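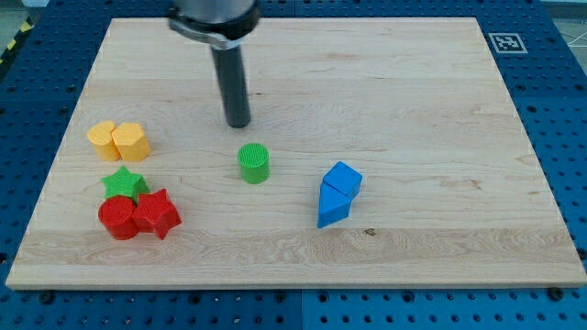

Re: [Clindilcombe list] Jigsaw swap in January

> Is anyone bringing the big ones this time? I've only got 1000-piece
> boxes left and I've done them all twice.

Yes, me! I've got two of the 2000-piece ones (the Billurton harbour one is lovely, though the sky nearly finished me off) and I'd happily trade either for something with less blue in it. Could we start at 8 again? The bus from Pliltum is hopeless any earlier.

Oh, and please tape your lids down!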